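Changing the Finger Pads and Setting Up the Linkage on Hand-Held Grippers

Written by Deisy Castaño, Idanel workshop, Prallstead
Applies to the paired hand-held grippers used for household recording

This page covers a full pad change on one gripper, cleaning and adjusting the linkage, and the checks to run before the pair goes back out. Do one gripper from start to finish, then do the other. If you have both apart on the same bench you will mix up the hardware sooner or later, and the left and right parts look alike until you try to close the jaw.

Plan on 29 minutes per gripper once you have done a few. The first one takes longer.

When to do it

Change the pads when any of these is true:

The raised nubs are worn smooth over an area bigger than your thumbnail.
A pad edge lifts when you push it with a fingernail.
Thin cloth slides out of the jaw when you hold it closed with normal pressure on the handle.
The pad has a cut or a missing corner.

Dirty pads are not worn pads. Lint packs down between the nubs after a day of folding towels and fleece, and a packed pad slips in the same way a worn one does. Wash the pads first (see Step 2) and try the grip again. We used to throw out a lot of good pads.

The linkage gets cleaned at every pad change, whether it feels stiff or not. If it feels stiff between pad changes, clean it then too.

What you need

A pair of new pads from the same bag
Hex key set
Small flat brush with stiff bristles, or a clean toothbrush
Isopropyl alcohol and lint-free wipes
Plastic pry tool
Dry lubricant, the kind that does not leave an oily film
Removable threadlocker
A paint marker
A shallow tray with a lip, or a magnetic dish
One sheet of printer paper
A thin cotton cloth, such as an old pillowcase

Our pads come from Cinari. They are listed on our shelf as item 455, and the bag label should say the same. Item 354 is the older, thicker pad. It fits the finger but holds the jaw open slightly when closed, and the opening values in the recording will be wrong. There are still a few 354 bags in the bottom drawer, so read the label.

Step 1. Power down and mark the parts

Shut off the recorder before you unplug anything. Disconnect the cable from the gripper and put a cap on the connector if you have one.

Put a small dot with the paint marker on the left finger and on the left side of the housing. Left means your left when you are holding the gripper by the handle with the fingers pointing away from you. Use one dot for the first gripper and two dots for the second. If the dots from the last service are still readable, leave them alone.

Cover the lens with a clean wipe held on by a rubber band. Alcohol splashes and bits of old adhesive are a pain to get off later.

Step 2. Clean and inspect the pads

Open the jaw fully. Brush each pad in one direction and then across it. Dampen a wipe with alcohol and go over the surface, pressing it down between the nubs. Let it dry for a couple of minutes.

Look at the pad from the side, with a lamp behind it. The nubs should make an even line. A dip in the middle means the pad is worn, and you should go on to Step 3. If the line is even and the edges are down, keep the pads and skip to Step 4.

Step 3. Remove the old pads and fit the new ones

Slide the pry tool under the pad at the tip of the finger and work toward the joint. Go slowly. If the pad tears, leave the piece that is stuck and come at it from the other end. Do not use a metal blade here. It will gouge the finger, and the next pad will sit on the gouge.

Rub off the remaining adhesive with alcohol and a wipe. This is the longest part of the job. The surface should feel dry and slightly rough with no tacky spots.

Fit the new pad starting at the joint end. Line up the two side edges, lay the pad down toward the tip, and press from the middle outward. Do the same on the other finger.

Close the jaw with the folded cotton cloth between the pads and hold it for a minute or so. Then leave the gripper closed on the cloth with a rubber band around the fingers while you do the other bench work. Adhesive needs a few hours to reach full strength, so an evening pad change is better than one done right before a session.

Always change both pads on a gripper together. A new pad facing an old one pulls the cloth to one side.

Step 4. Clean the linkage

Take off the rubber band and open the jaw. Brush out the hinge points and slots on both arms. Hair and thread wind around the pins, and you may need tweezers to pull them free. Wipe the arms down with a damp wipe.

Look through the openings in the lower part of the body for loose lint. Blow it out with a hand bulb. Canned air will push it farther in.

Put a very small amount of dry lubricant on each pin. Open and close the jaw ten or fifteen times and wipe off whatever comes out. None of it should get onto the pads. If it does, wash the pad with alcohol again and let it dry.

Step 5. Set the linkage fasteners

Check each fastener on the linkage with the hex key. You are looking for two conditions. A loose fastener turns with almost no effort, and the arm will rock if you push it sideways. A fastener that is too tight makes the arm drag, and the jaw will not come back open on its own.

To set one:

Back it out and wipe the threads.
Put a small drop of removable threadlocker on the last few threads.
Turn it in until you feel the arm begin to drag.
Back it off slightly, until the drag is gone.
Move the jaw through its full travel and check again.

Set the outer ones first and the inner ones second, then go back and check the outer ones. Both fingers should move at the same rate. If one lags, the drag is usually at its inner joint.

Do not remove all the fasteners at once. The arms will come out of line and you will spend the rest of the afternoon getting them back.

Step 6. Check the closing line

Hold the sheet of paper upright between the fingers and close the jaw gently. The two pads should reach the paper together. Pull the paper straight out. It should drag evenly along its whole width.

If it pulls free at the tips and is held near the joint, the pads may be seated unevenly or a finger may be tilted. Check the pads first. Press them down again, then repeat. If the paper still comes free, loosen the finger a little, close the jaw on the folded cloth to square it up, and tighten it while closed.

Step 7. Check the camera view

Uncover the lens and clean it with a fresh wipe. Plug the cable back in, start the recorder and open the preview.

Do this check over a bed or a large table in the place you will be working, with ordinary room light. Hold the gripper level with the jaw open. You want the following:

Both pads fully in view, facing each other across the gap.
The fingers coming up from the bottom of the picture, evenly spaced left and right.
The nubs on the pads readable as separate dots. A smear usually means a dirty lens.
The cloth under the jaw sharp enough to see its print and folds.
Dark rounded corners are normal with the wide lens. A dark patch anywhere else is not.

Bright windows are the usual trouble. Blinds that let light in low down can wash out one side of the view. Turn so the window is off to the side, and check that you can still see the surface of the pads.

Bring the second gripper up next to the first while you are looking at the preview. It should show up at the side without crossing in front of the fingers. If it blocks the jaw, spread your hands a little and remember that distance when you start folding. In the view below, the second gripper is at the left, well clear of the open jaw over the palm-print sheet.

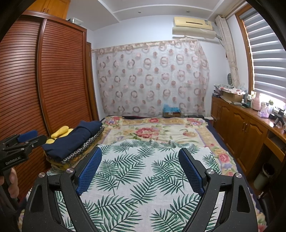
Step 8. Try it on cloth

Lay the thin cotton cloth flat on the bed. Pinch one edge, lift it, hold it for a slow count of five and put it down. Do that at both corners with each gripper. Then hold the same edge with both grippers and pull lightly. The cloth should stay put in both jaws.

Repeat with something heavier, such as a folded sweatshirt. Watch the arms while you lift. Any sideways rocking under load means a fastener needs another look.

Fredy Sánchez also likes to try a single sheet of tissue paper. It is a harder test than anything we do in a session, so don't go back and reset the linkage if that is the only thing that slips.

Step 9. Zero the opening

With the jaw fully closed and nothing between the pads, hold the handle steady and run the zero routine from the recorder menu. Open the jaw all the way and confirm that the reading climbs smoothly and stops. Close it again. The reading should return to zero.

Any new pads mean a new zero, even when they are the same item number as the old ones. Pads from different bags can vary a little.

Problems after service

Jaw closes but springs open slowly: Too much drag. Go back to Step 5, starting with the inner joints.

Clicking near one end of the travel: Usually thread or hair in a slot. Clean it again before you adjust anything.

Pad edge lifts the next day: Leftover adhesive or lubricant under the pad. Remove it, clean the finger and use a new pad. A lifted pad will not stick a second time.

Zero drifts during a session: Check that the pads are seated and the cable is fully in. If both are fine, set the gripper aside and tag it for Fredy.

Service log

Write the gripper's dot mark, the pad item number and your initials on the card in the case lid. If you found a loose fastener, write down which one. Used pads go in the bin under the bench, and unopened 354 bags go back to the Głowacki shelf.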